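Ordnung in Kisten: Warum das Sortieren so nützlich ist

Eine Information für Kinder ab dem Grundschulalter

In fast jedem Haushalt und in jeder Schule gibt es Gegenstände, die keinen festen Platz haben. Sie liegen auf der Fensterbank, unter dem Bett oder hinter dem Schrank. Eine einfache Kiste kann hier helfen. Sie hält Dinge zusammen, die sonst verloren gehen.

Kisten werden aus verschiedenen Stoffen hergestellt. Pappe ist leicht, weicht aber bei Nässe auf. Kunststoff lässt sich gut abwaschen. Metallblech ist fest und hält auch harte Gegenstände aus. Mit der Zeit bekommt es Kratzer, bleibt aber meist weiterhin brauchbar. Manche Kisten haben schräge Wände und sind oben weiter als am Boden. Man kann dann leichter hineingreifen.

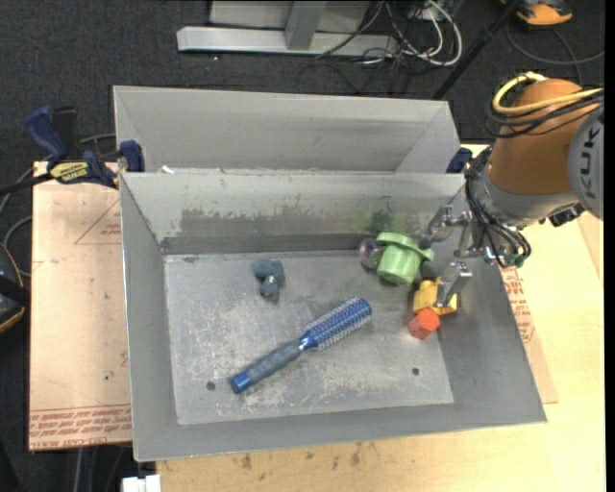

In einer gemischten Kiste liegen häufig Dinge beisammen, die wenig miteinander zu tun haben: ein Ball, Bausteine, eine Haarbürste. Wer sie sortieren möchte, muss zuerst eine Regel festlegen. Man kann nach der Farbe ordnen. Dann kommt alles Blaue zusammen, auch eine blaue Bürste und ein blauer Stift. Man kann nach der Form ordnen, also Rundes zu Rundem und Eckiges zu Eckigem. Im Alltag ordnet man meistens nach dem Zweck. Die Bürste gehört dann ins Badezimmer, die Bausteine gehören zum Spielzeug.

Fachleute nennen eine solche Regel ein Merkmal. Auch in Büchereien und Museen wird nach Merkmalen geordnet. Das Kindermuseum Skatlow besitzt in seiner Spielzeugsammlung 2.786 Stücke. Jedes hat eine Nummer und einen festen Platz im Regal.

Zum Ausprobieren: Nehmt zwei leere Kisten und fünf Gegenstände aus eurem Zimmer. Ordnet sie zuerst nach der Farbe und danach nach dem Zweck. Vergleicht, welche Gegenstände dabei die Kiste wechseln.

Text: Rafferty Rosenthal, Kindermuseum Skatlow
Stand: Oktober 2019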